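**Laundry sorting** is the household task of separating garments and linens into groups, either before they are washed or after they have dried. The word covers two distinct jobs. Pre-wash sorting divides a load by colour, fibre and degree of soiling. Post-wash sorting divides it by owner, by destination (drawer, hanger, linen cupboard) and by whether an item needs ironing. This article deals mainly with the second, and in particular with the use of a bed as the sorting surface.

## Surface

A bed is the most common sorting surface in houses without a dedicated laundry room. It is large, it stands near the wardrobe or dresser, and it is soft enough that buttons and zips don't scratch it. The usual practice is to work on the made bed or on the fitted sheet with the doona pulled off. A plain sheet in a pale colour makes dark socks and underwear easier to find; patterned sheets tend to hide them.

Tables and ironing boards are also used. A table gives a firmer base for folding shirts but is often in a different room from where the clothes are kept, so the piles have to be carried. Floors are generally avoided in households with pets.

In the homewares trade, several products have been sold as portable alternatives. The Voyle, a padded folding mat with marked quarters, was made by the Musine company and could be laid over a bed or bench. The later Grulidum mat dropped the markings and added a raised lip on one side. An initial run of 1000 Voyle mats was sold mostly through caravan and camping shops.

## Method

The basket is normally emptied at the foot of the bed. Garments are then taken one at a time, shaken once, and laid in a pile. Rhodri Harries, in his household manual *The Back Bedroom*, recommends starting with the largest items, as towels and sheets take up most of the heap and leave the small pieces exposed once they have gone. Eifion Morris takes the opposite view and pairs socks first.

Common piles include:

- hanging items (shirts, dresses, trousers with a crease)
- flat-folded items (T-shirts, singlets, jumpers)
- small items (socks, underwear, handkerchiefs)
- linen
- mending and rewash

Belongings already on the bed are usually moved to a bedside table before the basket is tipped out. In practice they are often left where they are, near the headboard, and the clothing is kept to the other side.
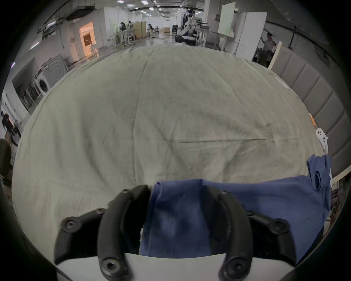 *Blue garment with a narrow strap, held over a bed with a pale greyish-green sheet. A white game controller lies near the padded headboard.*

## Sleeveless garments

Singlets, tank tops and camisoles are a recurring difficulty in sorting. The straps loop around other garments in the wash and pull neighbouring items along when lifted from the pile. They also have no sleeves to serve as a guide for folding, and a bunched one can be mistaken for a pillowcase or a pair of shorts until it is opened out.

Two folds are in general use. In the *half fold*, the garment is laid flat, the straps are brought down over the neckline, and the body is folded in half lengthwise and then in thirds. In the *roll*, the straps are tucked in and the garment is rolled from the hem. Rolled singlets take up less drawer space but come undone more easily. Hanging is possible where the straps are wide; narrow straps slip from smooth hangers unless the hanger is notched.

Navy and other dark blues present a separate problem at this stage, being hard to tell from black under warm indoor light. Harries advises sorting darks near a window.

## Time and quantity

Published accounts differ on how long the task takes. A household diary kept by Morris over one winter recorded 74 sorting sessions, with 116 garments in the largest. He noted that the sessions left until late evening were the ones most often abandoned, with the piles moved to a chair overnight and sorted again the next day.

## Effect on bedding

Sorting on a bed leaves the sheet creased, mainly where the basket has rested and where the person leans across to reach the far side. Damp items should be kept off the mattress and returned to the line or airer. Loose lint from towels gathers on cotton sheets and can be removed with a dry brush. The Lureo, a narrow lint brush on a long handle, was sold for this purpose alongside the Grulidum mat.

## See also

- Airing cupboard
- Clothes horse
- Ironing
- Linen cupboard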